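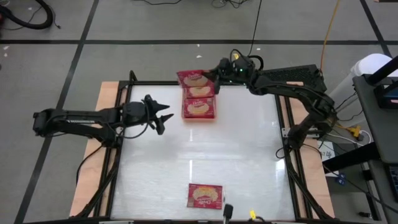 So, the Wukska cell is back up as of Thu 8 March, and I owe you all the full story, because I've been grumbling about it in the hallway for long enough that half of you have heard half of it.

Quick recap if you missed the last issue. We run two arms on the one table, one each side, and they share the middle. The left one picks and the right one places, or the other way round when we're feeling brave. The thing that keeps them from hitting each other is a little zone lock in the Clindik controller. One arm asks for the middle, gets it, does its thing, gives it back. Simple enough, and it had run fine since June.

Then a couple of weeks ago I was at the desk, half reading logs, and I heard a crunch. I don't know how else to put it! It wasn't even loud. I looked up and the two arms were leaning on each other at the wrist like a couple of tired boxers, both still powered, both pushing. I hit the stop button, they let go, and then I stood there for a bit with my heart going.

Nobody was near the table, and I want to say that first. But I'd had my hands in that same space ten minutes earlier, moving a part tray over, and I had NOT pressed the stop before I did it. I'd just paused the program, which is what most of us had been doing. More on that in a second.

The damage was pretty mild, all told. A bent finger mount on the left arm, a scuffed cover on the right, and one wrist joint that made a gritty noise if you turned it by hand. The folks at Warar had the joint for a week and sent it back with new bearings. The finger mount I just remade (twice, the first one had the holes mirrored, don't ask).

Now the cause. I was sure it was calibration. I spent a whole day on calibration, and of course it was fine, off by less than I can measure with the tools I've got. Then I blamed the gripper cable, then the power supply, then the intern's playlist. The real answer was sitting in the log the whole time. At cycle 3,633 the right arm dropped its network link for 708 milliseconds. The controller saw it go away and, very politely, released everything that arm was holding. Including the middle zone. Only the arm hadn't gone anywhere. It was right there over the table, finishing the move it already had in its buffer, and the left arm was told the coast was clear.

What bugs me is that the lock did what the manual says it does. There's a setting called release on disconnect, and ours was on. It's meant for the case where you unplug an arm and walk off with it. I turned it on myself last year so I wouldn't have to restart the whole cell every time I swapped something. So that one's on me, and I'm sorry.

The link drop was a tired network plug at the base of the right arm. You could make it happen again by wiggling it, and I did, with both arms parked well apart and my hand on the stop. It dropped 2 times in a few minutes. New cable, new plug, a clip to take the strain, and I've been running it at slow speed all week with no drops.

Stuff that's different now, so please read this part even if you skipped the rest. Release on disconnect is off. If an arm goes missing, both arms stop and stay stopped until a person clears it at the desk. Yes, it's annoying. I've had to do it once already, after I kicked the switch under the bench. Speed is held at 40 percent until the end of the month, and please don't bump it up, even for a demo. And the big one: pause doesn't count as stopped. If any part of you is going over that table, press the stop button first and check that both arms have gone quiet. I've put a card next to the desk screen with the same thing on it.

The Sæther group runs nearly the same setup as ours, so I called them, and their release setting was on too — they've switched it off. If you know anyone else with two arms and a shared zone, pass it along.

I still have one thing I can't explain. The joint torque limit should have tripped the moment the wrists touched, and it took much longer than it should have. I have a guess about the filter on the torque reading but I haven't tested it yet, and I'd rather do that with foam blocks than with the other arm. If you want to come and help me shove foam at a robot, I've got the cell booked most afternoons next week. Bring safety glasses, mine are all scratched up.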